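Stapled handouts vs. one long email for a club newsletter?
Forum: Clubs, Groups and Gatherings

quincetart
Joined the board this fall, reading for years before that

Hello everyone, and forgive the length of this, I do tend to go on. I've taken over the newsletter for our walking and garden club in Ornascombe from Kerttu Lehtinen, who did it for 25 years and did it beautifully. Kerttu always printed it: four sheets, folded recipes in the middle, walks on the back, one staple in the corner, and then she'd walk half of them around town herself with the dog.

My question is whether I should keep doing it that way. Leire Palacios (she looks after our membership list) would like everything to go by email starting with the next issue, and I can see why. Paper and toner went up again, and a good part of the club reads mail on their phones anyhow. But I sat down at the table last night to put together the December issue and I have to admit I loved it. There's something so nice about the pile getting taller while the radio is on.

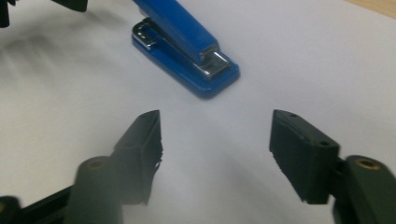 So I'm torn, and the club meets again in January and I'd like to walk in with some kind of plan. Do any of you still print? Do people read it? And if you do both, how do you keep from doing all the work twice? I'd be grateful for anything, even if it's only to tell me I'm being sentimental.

oldgatepost
Posted 21 December 2020

Welcome, quincetart! You're being sentimental and I'm all for it. Our bell ringers went email only a while back and I'd say half the group stopped knowing what was going on. They weren't offended or anything, it just slid down the inbox under the coupons. The paper one sat on the kitchen counter for a month and got coffee on it and got read three times.

If cost is the trouble, cut it to 2 sheets. You'll be surprised how much of a newsletter is people thanking each other.

Fludent_Flo

I'm going to disagree with gatepost, in a friendly way. I do the letter for a choir with a lot of members who moved away and still like to hear the news, and postage was eating us alive. We sent something like a full concert's ticket money out in stamps every year! Email let us put in more photos, the print can be made bigger by anybody who needs it bigger (my own mother included, bless her), and people write back. In all my years of paper I got maybe a handful of replies. Now I get a pleasant little flood of them the same evening.

What I would say is don't send it as an attachment. Put the words right in the message. Half of them won't open an attachment and the other half will call you up and ask how.

oldgatepost

Fair point about the folks who moved away, I hadn't thought of them. Ours all live within sight of the tower. But I'd still say that replies aren't the same as readers. The quiet ones read paper.

Fludent_Flo

How would you know, if they're quiet? :)

oldgatepost

Because they turn up with the right shoes on.

thilini_j

Hi quincetart, Thilini Jayasinghe here, I use my own name because I can never remember the other kind. We do both at our allotment society and it's less work than it sounds, as long as you write the thing once and resist fiddling. I type it all up plain, send that as the email, and then drop the same words into a two column page for printing. No changes. The minute you start writing a "special" bit for the paper people you've got two newsletters and no weekends.

We asked every household which they wanted when they renewed, with a box to check. If they left it blank they got email. 9 households asked for paper, and I can do those while the kettle boils.

Arrieta_lane

Can I put in a word against the default being email? We did that too, and the people who left the box blank were the same people who never look at their email. My neighbor Florencio Pacheco missed the spring plant swap that way and he'd been raising tomatoes for it since winter. He was very gracious about it, which made me feel worse. Now a blank box gets a phone call.

thilini_j

Oh, poor man. Yes, a phone call is better. I'll bring that up with ours, thank you.

zokside_ignacio

A practical note from someone who used to run the copy room at a school in Zokside. If you do keep printing, put the staple in on a slant, top left, pretty close to the corner. A straight one tears when the page gets folded back. And square the pages up on the table by tapping the long side first and then the short side. Please, please don't buy the cheapest staples. I went through a box of 1,000 one year and it felt like every other one came out bent.

Also think about who does this when you're sick. With paper you can hand a friend the stack. With email there's a password, and a list, and the list is on your computer.

Fludent_Flo

You can share a list, Ignacio! Two of us can get into ours. I do take the point, though, we only set that up after I'd had the flu.

quincetart

You are all so kind, and I've read every one of these twice, once out loud to my husband. I called Kerttu this morning to see how she felt, because I was a little afraid of hurting her feelings, and she laughed and said she'd wanted to quit printing for years but enjoyed the walk too much.

I think I'll do it Thilini's way, one text and a box to check, with Arrieta_lane's phone call for the blanks. Leire is happy with that as long as she isn't the one calling. And gatepost, I've already gotten it down to three sheets by shortening the thank-yous, but I couldn't bring myself to touch the recipes.

oldgatepost

Never touch the recipes. Would you post the one for whatever she folded into the December issue?

quincetart

It's a plum cake! Give me until after supper and I'll type it up in the kitchen section.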